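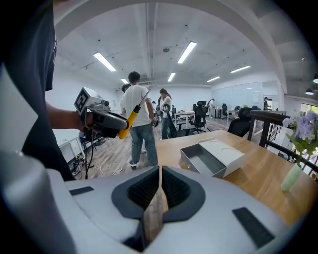 Işık Pictures is looking for background performers and set assistants for *Drakow*, a feature film directed by Selim Çınar. We shoot in and near Ravby for three weeks in September. This call covers all unpaid-experience and entry-level places that are still open. Everyone we take on is paid.

Posted 02/09/2021. The call stays open until the places are filled.

## The film

*Drakow* is a family drama set over one winter in a town with a single movie theater. The owner has died, and her two sons disagree about whether to sell the building or run one last season. There is a court case in the middle and a wedding near the end. Most of the dialogue is in English, with some Turkish between the older characters.

It is Selim's second feature. The cast for the speaking parts is complete, so please don't send audition tapes.

The main location is the old Daden theater, which has 388 seats. We have the whole building for the length of the shoot, including the projection booth, the lobby and the apartment upstairs. The rest is filmed on streets within walking distance and at a farmhouse outside town. We provide a van to the farmhouse.

## Background performers

We need people to play theater audiences, wedding guests, neighbors and a courtroom public gallery. The biggest scene is the last screening, where we want every seat taken. Other scenes use small groups, sometimes only two or three people at a bus stop.

You should be:

- 18 or over
- able to sit or stand still for long stretches
- free for at least two full shooting days
- willing to wear winter clothes indoors under lights

No acting experience is needed. We are interested in all ages above 18 and are short of people over 60. Families who want to come together can apply together, but each adult fills in a separate form.

We are not dyeing or cutting anyone's hair. If you have visible tattoos on your hands or neck, tell us in the form. It does not rule you out for most scenes.

Wardrobe will fit the wedding guests and the people in the gallery. Audience members wear their own coats. Plain dark wool, brown, grey or green is fine. Please leave logos, bright white and thin stripes at home.

## Set assistants

There are places for assistants in three departments: set building, props and location. You can give a first and second choice.

**Set building.** The theater needs a false wall in the lobby, a ticket window and a lot of repair to seats that will be seen up close. You will be painting, carrying, unscrewing and putting back. The build starts before the camera crew arrives, and the strike at the end takes two days.

**Props.** You will label, store and hand out objects and bring them back after each take. One scene has a full wedding table that has to be reset the same way many times. Good notes and a tidy hand matter more than film knowledge.

**Location.** This means signs, doors, parking, water, chairs and keeping hallways clear and quiet. You will be on your feet all day and talking to people who live on the street.

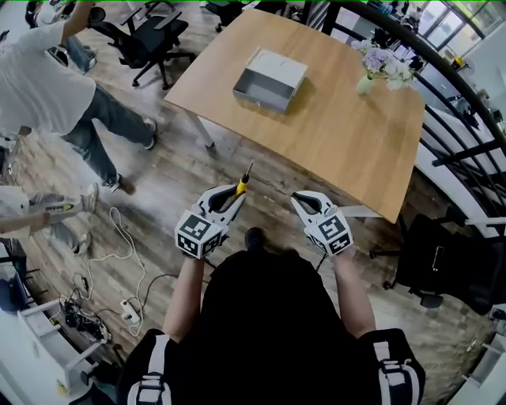
Set building assistants work under the construction lead and are given a bench, a section of the set and a list each morning. Drills, saws and ladders are supplied, and you may only use them after the safety talk. Hand tools are shared and tend to wander, so bring a few of your own if you have them and put your name on them. A screwdriver with a yellow-and-black handle is a good choice - a plain black one is hard to find again on the theater floor. Closed shoes are required for the whole build. Gloves and eye protection are supplied in most sizes.

## Hours and pay

A shooting day is ten hours, including a one-hour meal break. Some days start at noon and end at night. The call sheet goes out the evening before, by email and by text message.

Background performers are paid by the day, with overtime after the tenth hour. The rate is in the form and is the same for everyone. Wardrobe fittings are paid as a half day.

Set assistants are paid 1000 a week before tax, for five days. Travel inside Ravby is not covered. If you live farther away, say so in the form and we will tell you what we can offer. We have a small number of shared rooms near the Daden and they will go to people on the full three weeks first.

Hot meals are served on all shooting days. There is always a vegetarian choice. Write any allergies in the form, even mild ones.

## Health rules

All cast and crew take a test before their first day and again on a set schedule after that. The production pays. Masks are worn in all indoor areas and come off for background performers only when the camera is ready to roll. If you feel sick, stay home and call the number on your call sheet. You will still be paid for that day if you were booked.

## Phones and photos

Phones stay in the lockers at the entrance during filming. You can use them at meals. Please don't post pictures of the sets, the costumes or the other people on them until the film has been released. You will sign a one-page agreement that says this, and a release that lets us use your image in the film and the trailer.

## How to apply

Pick up a form at the Daden box office, or ask for one by email through the production office. Send it back with:

- two recent photos, one of your face and one full length, no filters (background performers only)
- your height and shoe size (background performers only)
- a short note on work you have done with your hands, paid or not (set assistants only)
- every date in September when you are *not* free

Don't send a résumé unless you have worked on a film before.

We had 586 forms for the first round and answered all of them, though it was slow. This time expect a reply within a week. If you applied in the first round and were told you are on the waiting list, you are still on it and don't need to apply again. You can write to us if your dates have changed.

Set assistants will be asked to come in for a short talk and a look around the building. Background performers are chosen from the forms alone.

Questions about access: the lobby and the main floor of the Daden are step-free. The balcony, the booth and the apartment are not. We can place wheelchair users in the audience scenes and in the courtroom, and would like to.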